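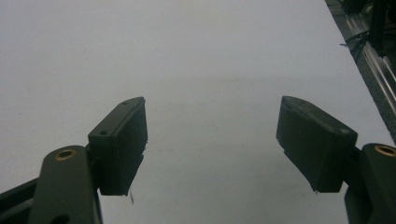 The training shop at Quezada has put its hand-held grippers aside for now, after one of them kept letting go of parts it was supposed to be holding. Staff first blamed the people squeezing the handles, which seems a bit unfair looking back, and then turned their attention to the black finger pads, with their softly worn edges and the small stepped notch in each one. Brass bushings sit in the arms behind them, and those were checked for play as well — they came out fine.

Itzel Sandoval, who runs the shop, says the trouble showed up during a long stretch of practice picks, when 2 parts slipped and one landed on a trainee's shoe. No one was hurt, thank goodness, but 111 recordings from that stretch will have to be gone over again before any robot learns from them.

New pads have been ordered from Flidis, and Leobardo Tovar will fit them himself when they come in. Until then, trainees are asked to wear closed shoes at the tables and to report any slip, even a little one, at the front desk in Lallton.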